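Budget for the Hours, Then the Arm

Every February the same kind of request lands on my desk. A team wants a robot arm, the quote from Sernier is attached, and the last page has a total. Last time the total was for 2 arms and their grippers. There was no line for the people who would have to show the machines how anything is done.

I think that line should come first. An arm sits on its stand until somebody has recorded the work it is meant to copy, and recording is slow. At Ruvness we planned 200 hours of hand recordings for small desk jobs and logged 3168 separate takes before the Clullus project had enough to train on. Of those, 1331 were thrown out. The wages for that came out of travel money.
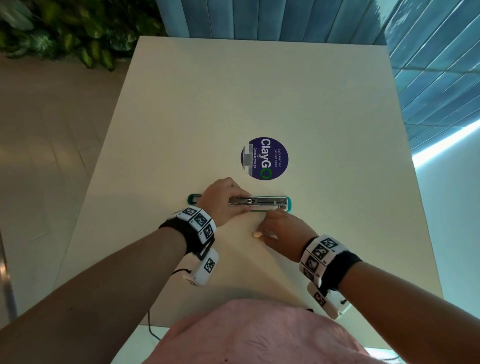
The cheap items get left out too. Wrist straps wear, cables fail at the plug, and printed markers get scuffed and stop reading well. None of these costs much alone, but a missing cable can idle a paid person for a whole afternoon. I would put spares in the first order and reorder them twice a year.

Vendors are no help with this. Qudah will happily sell a service plan for the arm and has nothing to say about staff time, and I don't blame them. It is the buyer's job to ask.

My rule now is plain. If a request doesn't say who will do the recording, at what table, and for how many weeks, I send it back. Teams complain that this delays the purchase by a month. I can live with a month. We have had an arm under a dust cover for longer than that.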